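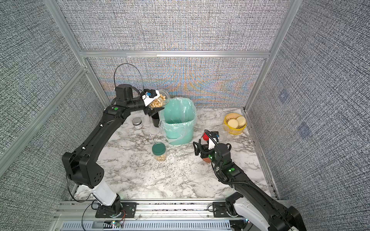
Khôi Phùng writes that old chickpeas should never go straight from the jar into the trash, that they will soften if you soak them long enough, and that a page on pantry upkeep ought to begin with soaking and leave disposal for the end. The point about soaking is partly correct and is covered under Old Stock. The order of the page stays as it was. Most of the mail received on dry storage concerns jars that were refilled on top of old contents, and those jars have to be emptied before anything else can be done with them.

Dry Goods in Jars: Emptying, Checking, Refilling

Scope
Dried beans and peas, chickpeas, lentils, shelled nuts, crackers and similar dry baked goods, kept at room temperature in glass or plastic containers. Flour and ground spices are on a separate page. Coffee is not covered.

Before you start
Clear one stretch of counter or table and work only there. Set the trash bin on the work surface if it is small enough to sit steady. Pouring down to a bin on the floor spreads the contents, and chickpeas roll.

Line the bin. Fold the rim of the bag over the top edge and pull it down the outside until at least 2 inches hang free all the way around. A bag that only just reaches the rim will slide in as soon as weight lands in it. Press the bag down to the bottom of the bin by hand to let out trapped air.

Put all lids in one place, inner side up. Screw lids from different makers often look alike and do not share a thread.

Pouring out a jar
Tilt the jar sideways over the middle of the bin and bring it past horizontal slowly. Round goods hold until a certain angle and then go all at once. Rotating the jar a little as it tilts gives a steadier flow from a narrow neck.

If you are discarding only part of the contents, pour the part you want to keep first, into a clean dry jar, and stop well before the bottom. Dust, broken skins and insect debris collect in the lowest layer. A layer left at the bottom of a jar is the part to inspect, and in most kitchens it is also the oldest.

Do not tap a glass jar against the rim of the bin. Use a dry wooden spoon handle to loosen anything that has packed together. Material that has packed together in a jar of whole chickpeas has been damp at some time and should be thrown out.

Checking
Spread a sample on a pale plate under a good light. Look for:

small round holes in the seed
webbing, usually in the corners of the jar or under the lid
fine powder that was not there when the goods were bought
dark or fuzzy spots
an odor of paint, putty or old oil (nuts and crackers)

Holes or webbing mean the whole jar goes, and the jars that stood beside it get checked the same day. Tie the bag and take it out of the house. A bag left open in the kitchen overnight undoes the work.

Powder alone is not proof of insects. Chickpeas rub against each other every time the jar is moved and shed some skin. Sieve the sample, leave it on the plate under an upturned bowl until the next day, and look again. Fresh powder on the plate means insects.

Old Stock
Dried chickpeas do not become unsafe with age if they have been kept dry. They become slow to cook, and past a certain age they stay gritty in the middle whatever is done to them. Soaking overnight helps. A small amount of baking soda in the soaking water helps more. Neither one will rescue a jar that has stood for years on a shelf above the stove.

To test, soak a handful overnight and simmer it in fresh water. Record the time to a soft center. A jar bought last August took 54 minutes in our kitchen. A jar of unknown age was stopped at 133 minutes with the centers still hard and was thrown out. Test before cooking for guests, and do not mix two ages in one pot. They will not finish together.

Ruben Bosman asks whether failed chickpeas can be used as weights for blind-baking a pie crust. Yes. Keep them in a jar marked for that use only, let them cool fully before they go back into it, and replace them when they start to smell scorched.

Washing and drying the jars
Wash in hot water with dish soap. Take rubber rings out of the lids and wash them separately. Labels come off more easily if the jar is filled with hot water first and left to stand; the heat loosens the glue from behind. Glue that remains can be rubbed with cooking oil, left a while, and washed again.

Drying is where most jars are spoiled. A jar that looks dry will still hold moisture in the thread and under the shoulder. Stand it upside down on a rack until it stops dripping, then right side up and open until the next day. Lids the same way. If the jar is needed sooner, wipe the thread with a paper towel folded to a point.

Do not dry plastic containers in the oven. Do not put hot goods in any of them.

Refilling
One jar, one purchase. Never top up. If the new package does not fit, keep the remainder in its own bag, clipped, and refill from it only when the jar has been emptied and wiped.

Leave a little room under the lid so that contents can be loosened by shaking. Small amounts belong in small jars. A few spoonfuls in a large jar sit in a large volume of air, which does nuts no good.

Write the date of filling on a strip of tape on the bottom of the jar, where it does not get handled. Add the cooking time from the packet if it gives one. For chickpeas and beans add the tested time when you have it.
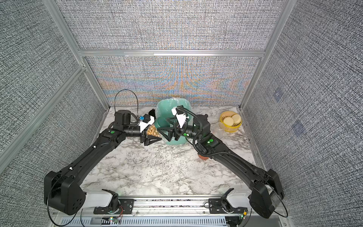 Peanuts in a clear container; pale round crackers in a yellow one with a slotted lid.

Nuts
Shelled peanuts go stale by way of their oil. Heat, light and air all speed this up. A clear container is acceptable inside a closed cupboard and poor on an open shelf. For storage beyond a few weeks, move them to the refrigerator in a sealed container and let the container come back to room temperature before opening it, to keep condensation off the contents.

Taste one before using any. A stale peanut is dull. A rancid one is bitter at the back of the tongue, and the container should then be emptied and washed twice, including the lid. Rancid oil stays on plastic and will taint the next filling. If the smell remains after the second wash, use the container for something that is not food.

Salted and unsalted nuts keep differently and should not be combined. Salt draws moisture when the lid is left off.

Crackers
Any lid with open slots lets in room air. Use such a container at the table, for the same day. It is not storage. Crackers take up moisture quickly and pass it on to whatever shares the container, so soft and crisp goods are kept apart.

Softened crackers can be crisped on a bare baking sheet in a low oven. Let them cool on a rack before judging; they feel soft while hot. Crackers with a rancid smell are not improved by this.

Bags
A plastic bag is a reasonable short-term container if the air is pressed out and the neck is twisted, folded over and clipped. Twisting alone works loose. Thin bags are easily punctured by dry pasta and by the sharp edges of some seed mixes, and it is worth holding a used bag against the light before it goes into service again. Discard any bag that has held meat.

Do not stand a full soft bag beside open cups and jars while you are working. It settles, leans, and takes the nearest light object with it. Lay it flat or put it inside a bowl.

Containers we have used
Sirnirow screw-top glass, 40 oz. Wide neck, takes a hand and a cloth. Heavy when full. Replacement lids are sold separately.
Mellotora stacking plastic. Light, clear, adequate for beans and lentils. Holds the smell of nuts after washing.
Plenderen clip-top glass. Best seal of the group. The rubber ring needs replacing when it no longer springs back under a thumb.
Maes round tubs. Lid tends to lift at one side when overfilled. Use for crackers and short storage.

Mixed lids from the first two will start on each other's jars and then jam. Mark them.

Spills
Pick up chickpeas and nuts from the table before wiping. A damp cloth pushes skins and dust into the joint at the wall. Use a dry brush and a stiff card held at a low angle, then the cloth. On a patterned surface, run a flat hand over the area afterward. Small lentils and broken skins are hard to see against veined stone or its imitations.

On the floor, sweep toward yourself and check under the toe-kick. One lentil behind an appliance is enough to feed pantry beetles for some time.

Schedule
Jars in weekly use: look at the bottom layer whenever the jar is refilled.
Jars used less often: open, smell and check twice a year.
Nuts at room temperature: monthly.
Rubber rings: when the jar is washed.

Cooking times above were added on Sun 24 March. Lentil times will follow when the tests are finished.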